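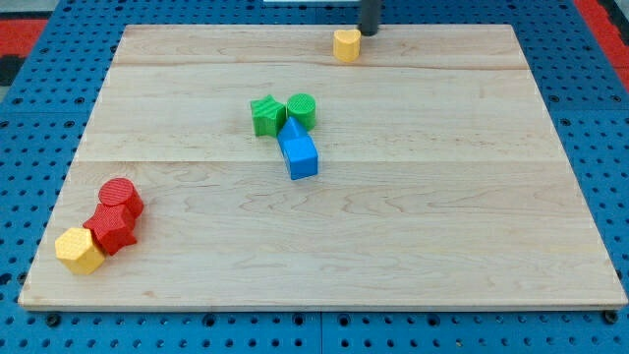

From: Harish Ahuja
To: Toy Library Repairs list
Date: Jul 7, 2023
Subject: Re: shape blocks and which board to put them with

Hi all,

Catching up after a week of school holidays with my two, so sorry if someone's already answered Rosario off list.

Rosario Vitale wrote:
> I've got the bag of shape blocks back from the Khurana Street
> playgroup and I'm trying to work out what they should live with.
> The old tray has split down one end and I don't think it's worth
> gluing a third time. Do we buy another tray, or is there something
> in the shed I could use? Also does anyone know whether the green
> ones are meant to be a set on their own? The label on the bag just
> says "shapes, asst" which is no help to anyone.
>
> Last thing, is it OK to oil the wood or does it have to be left
> bare for the under threes?

Don't buy a tray! I've been using a plain board with mine at home and it's so much better. It's a pale one with a maple sort of grain, glued up from planks so you can see the seams running across it, and there's a darker streak on one half that my daughter reckons is a river. The blocks get built on either side of it and nothing is allowed to sit on the river unless it's a boat. The blue house has been a boat more often than it's been a house, for what it's worth. Lie it on its side and the pointy end makes a pretty decent bow.

What I like about the board is that there's no lip. With the tray they all wanted to fit the shapes in and then they were finished. On a flat bit of timber they muck around for ages - standing the yellow heart up with its lobes at the top, pushing the green star up against the green cylinder, that kind of thing. The tops of the green ones have a fine texture on them too and the littlies love running a fingernail over it.

On the green question, I don't think they're a set. I had a look through the old catalogue (it's 1,846 lines now, who knew) and in February last year we had a few part sets come in together and they all got tipped into the one bag. My guess is whoever did it sorted by "looks about right". I'd leave them mixed. If you split them by colour you'll end up with a bag of two things and a very annoyed three-year-old.

For the board, there's an offcut behind the Plomeck puzzles in the shed, left-hand side, under the dress-ups. It's a bit over 400 mm long and should do. Give it a go with 80 grit first and then something much finer, and spend your time on the front edge and the corners as that's where small hands go. Don't do what I did and sand across the grain, the scratches show up like anything on pale timber.

Oil is fine as far as I know. I've used the Tultar one on mine, two thin coats, and left it in the garage for 6 days before the kids got near it. It does go a touch darker. Check the tin says it's right for toys once it's cured, and if you can't find that on the label I'd just leave the wood bare. Bare has worked for years on the Rurnel train tables and they get dribbled on constantly.

Could you also do me a favour and write what's in the bag on the new label? Heart, star, cylinder, house and so on, with the colours. I'll update the catalogue to match once you send it through.

I'm at the shed next session if you want a hand with the sanding, and I can bring my board along so you can see the size. Does anyone still have the cork blocks, by the way? Mine have vanished.

Cheers,
Harish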